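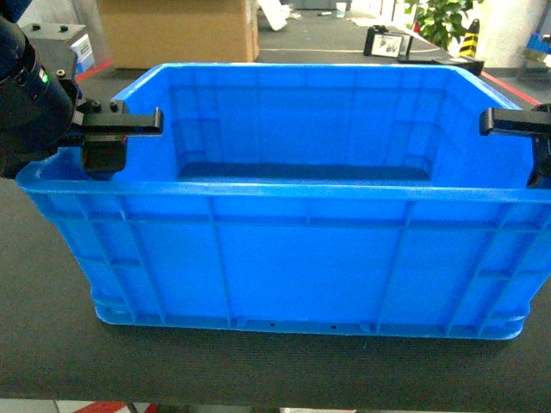 Storing Christmas decorations so they survive until next year

Posted December 2023

Most of what gets broken in our house gets broken between the tree and the closet. The ornaments do fine hanging up for a month. Then everyone is tired, somebody wants the living room back, and it all goes into one box with the lights on top. These are the tips I use now, plus a few that readers sent in after last year's post on wreaths.

Before you pack

Take everything off the tree before you put anything away. Lay an old sheet on the floor and sort as you go: glass, salt dough and paper, fabric and felt, lights, hooks. Pull the hooks off. A wire hook left on one ornament will scratch the paint on the next one.

Wipe glass and plastic with a dry cloth. Don't use water on anything with glitter or hand painting. For dusty felt, a lint roller works, but go easy around glued-on eyes and buttons.

Check for loose parts now. Glue them on and leave them out overnight. I keep a small jar for pieces I can't match to anything, and most years one or two of them find their owner.

Glass ornaments

Egg cartons are good for the small ones. For bigger balls, use plastic cups set in rows in the bottom of a box, one ornament to a cup, with a sheet of cardboard between layers. Stop at 2 layers. I tried a third once and lost a bird that had been my grandmother's.

Newspaper ink can rub off on pale colors. Use plain tissue, or save the tissue from this year's gift bags and smooth it flat.

Salt dough and kids' crafts

Salt dough softens if it gets damp, and mice will eat it. Wrap each piece in a paper towel and put it in a tin or a hard container with a tight lid. Drop in a couple of the silica packets that come in shoe boxes. Keep the packets away from small children and pets.

Paper chains don't store well. Keep a short length if you want it and recycle the rest. Popsicle stick frames and cards can go flat in a folder between sheets of wax paper.

Macaroni ornaments go in with the salt dough. Anisa Osman wrote to say she puts hers in the freezer for 4 days before packing, in a sealed bag, in case of pantry bugs. Let them come back to room temperature before you open the bag.

Lights

Test each string before it goes away and throw out any with cracked insulation. Wrap each one around a piece of stiff cardboard with a notch cut in each end to hold the plugs. A flattened cereal box is too soft. Use the side of a shipping box.

Write the location on the cardboard: tree, porch rail, front window. One string per card.

Spare bulbs and fuses go in an envelope taped to the card they belong to.

Ribbon and wrapping paper

Roll ribbon around an empty paper towel tube and pin the end. Wired ribbon can be reused for years if you press the bows flat only when you have to. Stuff the loops with tissue and they come out ready to use.

Stand rolls of wrapping paper upright in a garment bag hung at the back of a closet. A strip of toilet paper tube, cut down its length, snaps around a roll and keeps it from unwinding. Tape leaves a mark on foil paper.

Labels

Label the end of the box as well as the lid, because the lid is hidden once you stack. Use masking tape and a marker. List what's inside and put a number on it if you have more than a few. Slamet Latuheru takes a photo of each open box and tapes the print to the end, which helps if other people do the unpacking.

Where to keep it all

A closet shelf inside the house is best. Attics get hot enough by June to melt candles and loosen hot glue, and basements are damp. If the basement is all you have, keep boxes off the floor and away from the water heater.

Pack one small box last with the hooks, scissors, extension cord and tree skirt, and store it in front. It's the first one you'll want.

Filed under: holidays, storage, kids' crafts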